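Checked tablecloth

A checked tablecloth is a table covering with a pattern of squares formed by crossing bands of color, most often red and white. It is made in woven cotton, linen, polyester blends and plastic sheet. The pattern is closely related to gingham, and the two terms are often used for the same goods.

Construction

In woven cloths the check is produced by dyeing the yarn before weaving. Bands of colored and white yarn alternate in both the warp and the weft. Where two colored bands cross, the square is solid; where a colored band crosses a white one, the square takes a lighter mixed tone, which reads as pink in a red cloth. In plastic cloths the pattern is printed on one face, and a printer may include or omit the mixed tone.

Check size is measured along one side of a single square. Cloths with checks under 6 mm are usually sold as dress fabric. The Ellunent mill at Flirkport listed its standard table check at 12 mm under pattern number 3122, with a larger check woven to order.

Plastic cloths

Plastic tablecloths are sold as cut pieces or by the yard from rolls, commonly 100 feet long. Unbacked sheet is light and wipes clean, but it keeps fold lines from packing and does not hang as closely at the corners as woven cloth. Flannel-backed sheet lies flatter and slips less.
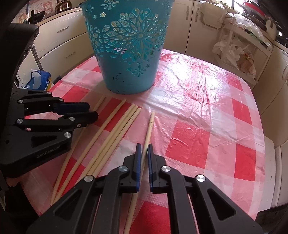
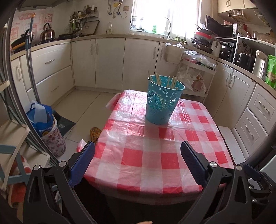 Red and white checks in use as a table covering.

Care

Woven cloths are machine washed and may shrink at the first wash. Plastic cloths are wiped with mild soap and should not be ironed. Prolonged contact with hot pans can soften or mark the surface.

Collections

The Potcombe textile collection holds sample books from Ellunent, cataloged by Lensa Woldemariam. The entries are arranged by check size and then by color.

See also

Gingham
Oilcloth
Table linen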